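Unit 6: Care of Upholstered Seating and Adjacent Floors
Course handout, Housekeeping and Interior Maintenance I
Instructor: Sevim Sezer
Nurnelholm Institute of Household Management

Purpose of this unit

Students completing this unit are expected to plan and carry out the routine cleaning of an upholstered armchair and the hard floor on which it stands. The unit follows Unit 5 (Fibers and Finishes) and assumes that students can read a fabric care code and distinguish a woven cover from a bonded one. Stain removal is treated separately in Unit 8 and will not be assessed here.

6.1 Terms used in the handout

Fixed upholstery: a cover attached permanently to the chair and cleaned in place.
Loose cover: a cover that may be removed for laundering.
Shell back: a backrest that curves forward at the sides and continues into the arms without a visible break.
Crevice line: the gap between the seat cushion and the inside of the backrest.
Fringe head: a mop head made up of free-hanging strands, in contrast to a flat pad.

6.2 Order of work

Work proceeds from high to low and from dry to damp. The chair is finished before the floor is started. Dust released from the fabric settles on the floor for some time afterward, and students who mop first will be asked to repeat the exercise.

The order required in the practical assessment is as follows.

1. Open the window or switch on the extractor.
2. Remove the seat cushion if it is detachable. Check the crevice line by hand for hard objects before using the vacuum.
3. Vacuum the outer back, then the top edge, then the inner back, using the upholstery nozzle at reduced suction.
4. Vacuum both faces of the cushion and the platform beneath it.
5. Brush the fabric in one direction with a soft dry brush.
6. Allow 20 minutes for dust to settle.
7. Dry mop the floor, beginning at the wall farthest from the door.
8. Damp mop where required, and leave the chair clear of the area until the floor is dry.

6.3 Heather and mottled fabrics

Fabrics in mixed gray yarns are widely chosen for reception rooms and residential lounges, in part for the ease with which they disguise light soiling. The same quality makes them difficult to inspect. Students should look along the surface at a low angle, with the light source to one side, and should compare the front edge of the cushion with a protected area such as its underside. A difference in tone between the two indicates that vacuuming alone is no longer sufficient.

Wear is graded in the course workbook by rub count. The Putura sample cloth supplied to each student has been tested to 3,000 rubs for demonstration purposes and is not representative of contract-grade material.

6.4 The curved backrest

A shell back collects dust in two places: along the rounded top edge and at the base of the curve, where the inner back meets the cushion. A straight nozzle bridges the curve and leaves a strip untouched. The nozzle should be turned a little with each stroke so that its full width remains in contact with the fabric. Strokes overlap by half the width of the nozzle.

6.5 The floor in front of the chair

The strip of floor immediately in front of the seat receives more soil than any other part of a sitting area. It also shows streaks readily when the floor is pale and smooth. A cotton fringe head is suited to this strip, as the free strands spread under the front of the chair without the need to tilt or drag it.

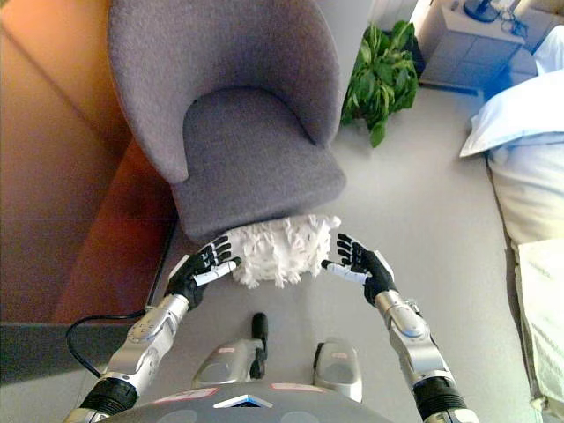
Strands must be shaken out before use. A head that has been stored in a bunched condition will pick up unevenly and should be combed through with the fingers, then laid flat and turned once. For damp work, the head is wrung until no water falls when it is held up. Water must not reach the base of the upholstery, where it may be drawn upward into the fabric and leave a tide mark.

After use, fringe heads are washed separately from cloths and hung with the strands downward. Fabric softener is not to be used. Heads belonging to the Karaca teaching room are returned to the rack in that room.

6.6 Assessment

The practical component carries 12 marks and the written component the remainder. A combined score of 68 is required to pass the unit. Students who miss the practical may apply in writing to repeat it in June.

Reading for next session: workbook, chapter on leather and coated fabrics.

Related handouts
Unit 4: Vacuum Attachments and Their Uses
Unit 5: Fibers and Finishes
Unit 7: Leather and Coated Fabrics
Unit 8: Stain Removal
Room rules for the Gundton Building

Last updated: 21 April 2022

© Nurnelholm Institute of Household Management | Contact the department office | Back to top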